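Do you really need a fifty dollar water bottle?

The Hasedura people would like me to believe their bottle keeps water cold for up to 19 hours. I have never once needed water to be cold for 19 hours. I fill mine at breakfast and it's empty by 11, and any cup in the cupboard could manage that if it had a lid.

Still, I own five insulated bottles. Two were gifts, one was free with a gym membership I canceled, and the other two I paid for myself, so I can't act superior. The Selano is the one I reach for least. It's heavy, and it only fits the cup holder in my car if I push. The Paisan is lighter, but the straw lid has a little rubber valve that grows something gray if you look away for a week. The box says "easy clean." Easy for who?

My bigger complaint is the finish. Every brand now sells the same soft matte coating in cream, oat, bone, sand, whatever they're calling beige in September. It looks great in the store. Then you put the thing down on a parking lot once and it carries the mark forever. I tried baking soda, then a melamine sponge, and the sponge left a shiny patch that bothers me more than the mark did.
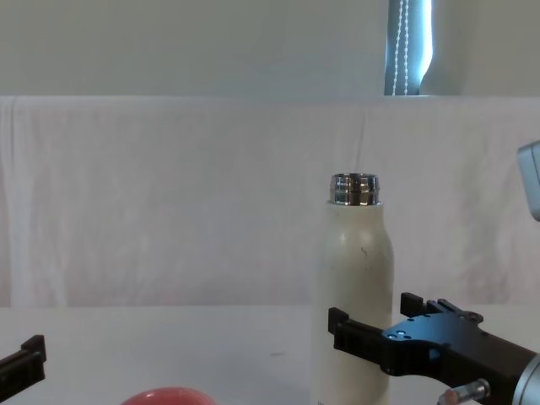 And the threads. Take the cap off one of these metal-necked bottles and run a cloth around the grooves, and see what color the cloth is. I did this with a bottle I thought was clean. I now use an old toothbrush and dish soap, and I leave the cap off overnight. The Zovik cleaning tablets didn't do any better than the toothbrush as far as I could tell, and I gave them a fair try.

So will I buy another one? Probably not this year. If you must, get a plain steel one with no paint on it and a mouth wide enough for a brush. I'd skip the straw.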